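Pundine Tool Library — Frequently Asked Questions

Last updated September 2018

Who can borrow?

Anyone 18 or older who lives or works in Pundine. Bring a photo ID and something with your address on it, such as a utility bill or a pay stub. If you work here but live elsewhere, a letter from your employer is fine.

What does it cost?

Membership is $30 a year per household. There is no charge per loan for hand tools. Power tools are also free to borrow, but you buy your own blades, bits and sandpaper. If the fee is a problem, talk to Natália Esteves at the desk and she will set you up with a reduced rate. You do not need to show proof of income.

How long can I keep things?

Hand tools go out for 2 weeks. Power tools go out for one. You can renew once by phone or at the desk, unless another member has placed a hold.
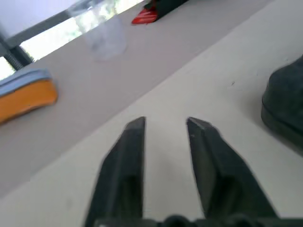 Can I reserve a tool ahead of time?

Yes. Holds can be placed up to a month in advance. We keep a reserved tool until closing time on the pickup day, then it goes back on the shelf. Ladders and the Wivesora tile saw are booked solid in April, so plan early if you are redoing a bathroom in the spring.

What happens if I bring something back late?

The fine is $2 a day for each item. A kit counts as one item. Once you owe more than $30 you can't borrow until it is paid down. We do waive fines for illness and bad weather, but call us before the due date if you can.

Something broke while I was using it. Do I have to pay?

Normal wear is on us. Tell us what happened and put a note on the tool so it doesn't go out again by mistake. If a tool is lost, or damaged because it was used for the wrong job, we charge the replacement cost up to $100. Using a chisel as a pry bar is the most common one.

Do I have to clean tools before I return them?

Yes, please. Wipe off dirt and sawdust, empty vacuum canisters and coil the cords. Anything used with concrete, grout or paint needs to be washed the same day. There is a $5 cleaning charge if we have to do it. 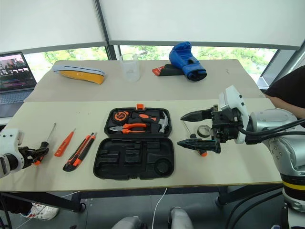 Part of my kit is missing. What now?

Check the list taped inside the lid before you leave with any kit, and tell us then if something isn't there. After that, whatever goes missing is the borrower's to replace. You can buy a matching piece yourself if you clear it with Eduardo Meireles first. He keeps a drawer of spare sockets and hex keys and may already have what you need.

Do you teach people how to use the tools?

We run short classes on basic home repair, sharpening and safe use of saws. The saw class is required before you can borrow a circular saw, miter saw or table saw. If you have trade experience, ask Vasilică Ghiță for the short check instead. It takes a few minutes.

Can I work on my project at the library?

There are benches you can use during open hours, first come, first served. No spray paint, no welding and no engine work. Put the tools back before you go and sweep up around your bench.

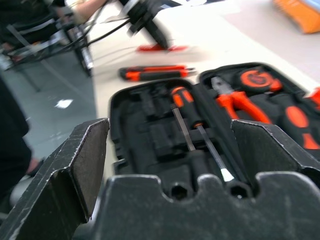 Do you take donations?

We take clean hand tools in working order and corded power tools with the guards still on. We can't take gas-powered equipment, cordless tools without a charger, or open cans of paint or solvent. Call before you bring anything bigger than a shop vac — storage is tight.

Where are you, and where do I park?

We are on the ground floor of the old Tavares building, with the entrance on the Seltine Street side. Use the loading spaces for large items only, 30 minutes at most. Street parking is free after six.

How do I reach you?

Call the desk at extension 3469 through the town switchboard. Messages are returned the next open day.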